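**Play kitchen unit, free-standing – periodic inspection**
Site: Skirnine early years room, Irkdale
Supplier of unit: Rantala (flat-packed, built on site)
Date: November 11, 2020
Previous inspection: February, same year
Result codes: P = pass, A = advisory, F = fail, N/A = not fitted

Items are checked in the order of the sheet. Comments are given where the code is A or F, or where the February sheet left a point open.

## 1. Carcass and fixing

- [x] 1.1 Unit stands level, no rock when pushed at counter height – **P**
- [x] 1.2 Wall strap fitted and tight – **P**
- [ ] 1.3 All cam fittings closed – **A**
- [x] 1.4 Side panel edges free of splinters – **P**

Comment 1.3: two cams at the base of the left side panel had backed off by a quarter turn. Closed by hand. Same two as in February. If they are open again next time, replace them with the longer type from Rantala. Do not glue; the panel has to come off for access to the strap.

## 2. Back wall and hanging items

- [x] 2.1 Tile panel flat to carcass, no lifted corners – **P**
- [x] 2.2 Printed or bonded surface sound, no flakes – **P**
- [x] 2.3 Hooks blunt, no open end facing outward – **P**
- [x] 2.4 Utensils smooth, no cracks along the grain – **P**
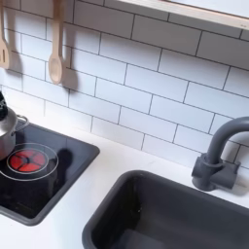

*Items 2.1 and 2.4: tile panel with spatula and spoon hung at left, cooktop below.*

Comment 2.4: handles flexed by hand and a dry cloth drawn along each one. No snagging. The spatula slots are too narrow to admit the finger probe. The spoon bowl has raised grain after washing, still within limits. Wipe wooden items only, do not soak.

## 3. Counter, cooktop and sink

- [x] 3.1 Counter surface wipes clean, no swelling at cut-outs – **P**
- [ ] 3.2 Cooktop panel seated in its recess on all sides – **A**
- [x] 3.3 Burner print intact – **P**
- [x] 3.4 Sink basin lifts out and has no sharp rim – **P**
- [x] 3.5 Gap between sink rim and counter under limit – **P**

Comment 3.2: the front corner can be raised with a fingernail. Not a trap hazard at present, but crumbs and modelling dough get under it, and once there is a build-up the panel will sit proud. Lift, clean, press back. Check again after 25 days of use.

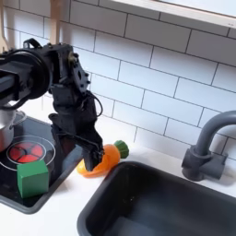
Comment 3.4: the basin was taken out and both faces checked. A film of dried soap on the underside was removed with warm water. The basin is for dry play only. The February sheet recorded standing water in the cupboard below, and the base board still shows a tide mark, now dry and firm to the probe.

## 4. Loose food items

- [x] 4.1 No item passes the small parts cylinder – **P**
- [ ] 4.2 Two-part items do not separate under a 90 N pull – **F**
- [x] 4.3 No split seams or trapped water – **P**
- [x] 4.4 Colours fast to a damp white cloth – **P**

Comment 4.2: the fail applies to one item only, a Prodalero tomato whose stalk came away at well under the test load. Removed and bagged. The remaining items held for the full 11 seconds. The stalk would pass the cylinder once detached, so the tomato is not to be repaired and put back.

## 5. Pots and pans

- [x] 5.1 Rims rolled or deburred – **P**
- [x] 5.2 Handles fixed, no play – **P**
- [x] 5.3 Interior clean, no rust at handle joint – **P**
- [ ] 5.4 Emptied at end of session – **A**

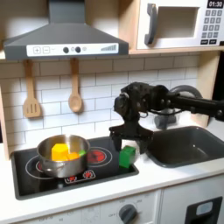
Metal cookware is held to a stricter edge test than the plastic set, which was withdrawn in February. Draw the test tape round the full rim, then round the handle joint on both sides. The saucepan on the left rear burner has a rolled rim and gave no cut or snag on the tape. It also had the yellow cube in it, with an orange block and a small green piece, and pieces left in pots are the reason for the advisory at 5.4. They get carried to the wash area with the pan and do not come back to the right box. Tip all pots out before counting in.

## 6. Hood, shelf and microwave

- [x] 6.1 Hood fixed at two points, carries 120 N downward load – **P**
- [x] 6.2 Knobs cannot be pulled off by hand – **P**
- [x] 6.3 Shelf front edge rounded – **P**
- [x] 6.4 Microwave door opens and closes without pinch point – **P**
- [x] 6.5 Microwave secured to shelf – **P**
- [ ] 6.6 Battery compartment – **N/A**

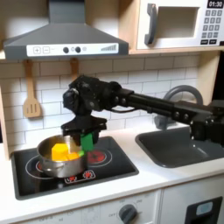 *Items 6.1 to 6.5: hood with control strip at left, microwave on shelf at right.*

Comment 6.2: both knobs were pulled and twisted. No movement along the axis. The buttons beside them were rubbed with a damp cloth and the marks did not lift.

Comment 6.4: hinge side gap measured at the top and bottom of the door, both within the limit. The door handle is firm.

## 7. Actions

| Ref | Action | When |
|---|---|---|
| 1.3 | Recheck cams, order longer type if open | Next inspection |
| 3.2 | Lift cooktop panel, clean recess, reseat | Before next use |
| 4.2 | Tomato out of service – dispose | Done |
| 5.4 | Add "tip out pots" to the end-of-session card | This week |

Unit may stay in use. Next full inspection due February.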